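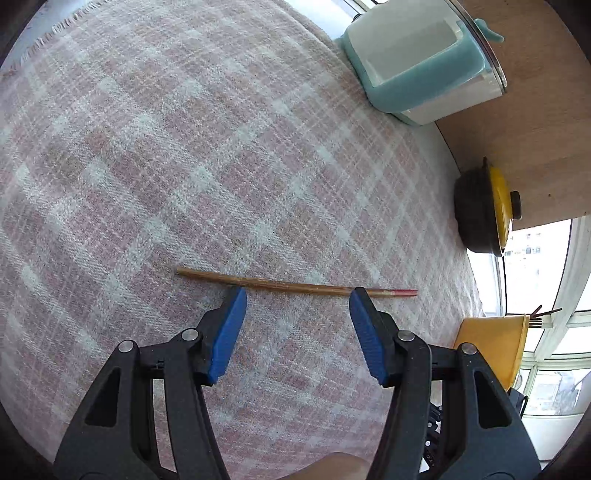

Section 4: Fitting the finger pads and setting the grip

This section covers the hand-held version of the Pustimby two-finger gripper. If you are building the arm-mounted version, do Section 3 first, then come back and start at step 5. The steps assume the linkages are already pinned and move freely by hand.

You will need:
- the assembled gripper body
- two soft finger pads (blue in the Pavwood kit, any colour if you cast your own)
- isopropyl alcohol and a lint-free cloth
- contact adhesive
- a 2 mm hex key
- a small flat file
- the test objects listed under 4.3

4.1 Fitting the pads

1. Open the fingers as far as they will go and lay the gripper on its back on the bench.

2. File any print ridges off the inner faces of both fingertips. Stop when you can drag a fingernail across without it catching.

3. Wipe the inner faces and the backs of the pads with alcohol. Let them dry for a few minutes.

4. Check which way up the pads go. The smooth rounded end goes to the tip and the ridged end goes toward the linkage. Pads put on upside down will still close, but they slide off anything thin.

5. Brush a thin coat of adhesive on both surfaces, wait until it is tacky, then press the pad on from the base toward the tip.

6. Clamp lightly with a clothes peg and leave overnight.

CAUTION: Contact adhesive gives off fumes. Open a window or the roller door and keep it away from the heat gun.

Note: If you share a workshop, put a label on the job before you leave it. A gripper left to cure on the common bench tends to get picked up and squeezed.

4.2 Setting the pivots

1. Snug each pivot until the finger stops rattling, then back the screw off by an eighth of a turn.

2. Squeeze the trigger slowly and let it go. Both fingers should start moving together and come back to the same open position.

3. If one side lags, loosen the outer pivot on that side first. Leave the inner one alone unless the outer makes no difference.

4. Look at the pads with the fingers open. A slight lean inward toward the tips is correct on this linkage. It means the tips meet first when you close on something flat.

5. Put one drop of light oil on each pivot and wipe off the rest. Keep oil away from the pads.

CAUTION: The gap between the outer arm and the inner bar closes as the trigger is pulled. Keep your other hand clear of it.

4.3 Grip test

Do the test on cloth before you try a bare bench. A woven throw or a folded tea towel gives the tips something to sink into, so you can get under a thin object without scraping the pads.

1. Start with a wooden chopstick. Lay it flat and open the fingers around the middle of it.

2. Lower the tips until they just touch the cloth on either side. Don't press down.

3. Close slowly. The stick should end up between the smooth parts of the pads.

4. Lift straight up and hold for a slow count of nine. If it swings end for end, you are off centre. Put it down and move your grip a little toward the heavy end.

5. Repeat with a fork, a bottle cap and a folded sock.

6. Move to the bare bench and do all four again — the chopstick is usually the one that fails here.

Note: Painted or lacquered sections are more slippery than raw wood. Grip the plain part first and try the painted part once the plain part is reliable.

4.4 If something is wrong

Stick rolls away as the fingers close: one finger is touching before the other. Go back to 4.2, step 3.

Stick is held but twists: the pads are not level with each other. Peel off the lower one, clean it and refit.

Trigger feels gritty: filings in a pivot. Take out the screw, blow out the hole and re-oil.

Pad lifts at the tip: not enough adhesive, or the surface was handled after cleaning. Redo steps 3 to 6 of 4.1.

Fingers will not open fully: the return spring is hooked in the wrong slot. See the Lemov spring drawing in Section 2.

4.5 Before you go on

Close and release the gripper 300 times with nothing in it, then check every screw. New printed parts bed in over that time and at least one pivot normally needs another small turn. Write the date and the count on the build sheet — you will need both for the service intervals in Section 7.

Last revised 1 Feb 2019

Filed under: Build guides > Grippers > Hand-held

Related pages
Section 3: Mounting the gripper to the Atallah arm
Casting your own finger pads
Choosing a return spring
Setting up a shared bench for robot builds

This site uses cookies to remember your place in the guide. By continuing to browse you agree to their use. Accept | Cookie settings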